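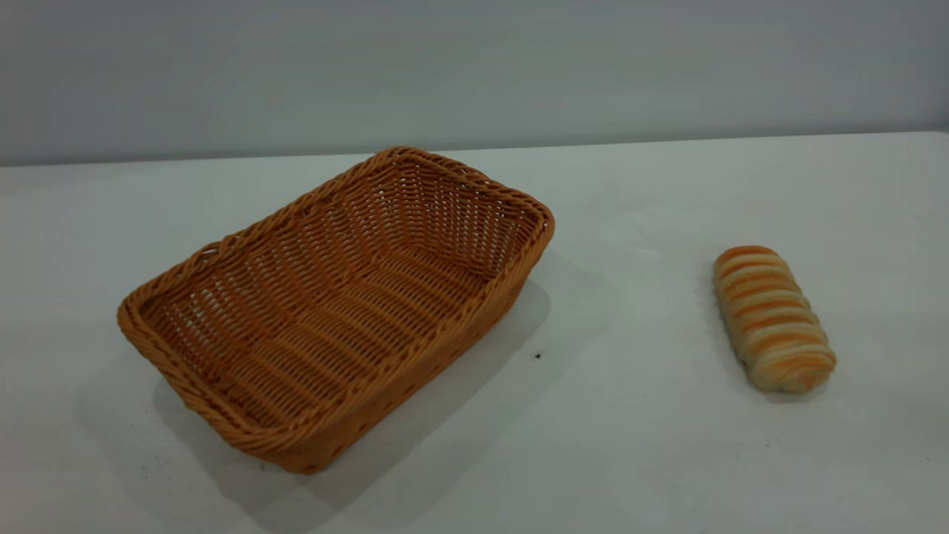 Bread Baskets: Selection, Lining and Cleaning

Fairweather will switch its breakfast service to synthetic rattan baskets in January, following a trial at the Indby dining room. The notes below are for table staff and for anyone ordering replacements. They cover the shallow rectangular pattern only. Round baskets and the deep loaf baskets stay in use as they are.

Why the change

The old willow baskets were difficult to wash. Willow takes up water, dries slowly and sheds splinters once the rim begins to open. Of the 29 willow baskets in stock at the start of the trial, 12 were withdrawn for broken spokes or lifted ends. The synthetic strands do not absorb water and can be washed after each service.

The pattern chosen has rounded corners, slightly flared sides and a thick twisted rim. The flare lets the baskets nest. The rim takes most of the handling, and it is the first place to check for wear. A strand that has worked loose at a corner should not be trimmed and put back on the table — set the basket aside and note it on the stock sheet.

The floor of the basket is an open weave. Air passes under the bread, so a warm roll does not sweat on its underside as it would on a flat plate. Crumbs and flakes of glaze also pass through, or lodge between the strands, and for that reason the lining instructions have been revised.

Lining

Plain crusty rolls may go into the basket on a single folded napkin. Glazed rolls need a sheet of parchment on top of the napkin. Egg glaze stays slightly tacky until the roll is fully cool, and it will pick up lint from cotton. Cut the parchment to the floor of the basket and do not run it up the sides.

Let glazed rolls cool on a rack for 9 minutes before they are moved. Place them in one layer, glazed side up, with the sides just touching. A basket of this size holds 7 rolls. Stacking a second layer marks the tops of the first and traps steam between them. If a table asks for more bread, bring a second basket.

Do not cover the basket tightly. A napkin corner folded loosely over the rolls holds enough warmth for the first course. Closed cloth softens the crust.

Cleaning

Turn the basket over and tap it on the heel of the hand to clear crumbs. Brush the floor along the direction of the rows, then across them, with a dry nylon brush. Wash in warm water with a small amount of dish soap and rinse from the underside, so that loose material is pushed out through the top.

Dry upside down on a wire shelf. Water collects inside the twisted rim and drains slowly, and a basket that feels dry on the floor may still drip from a corner. Nest baskets only when the rims are dry.

Keep them out of the dishwasher. The heated drying cycle softened the side walls of two trial baskets, and neither returned to shape. They should also be kept off oven doors and away from heat lamps.

Color

Two colors were tried, a dark brown and a warm caramel orange. Caramel was selected. Crumbs and dried glaze show more clearly against it, so the brushing step is less likely to be skipped. It also sits well on the white tables at Indby. The Esari room has dark tabletops and may keep its brown baskets until they wear out.

Orders and questions

Replacement requests go to Mereana Brunton at the Indby office. State the room, the number of baskets and the fault. Parchment in the correct width is on the dry goods shelf, next to the muffin cases.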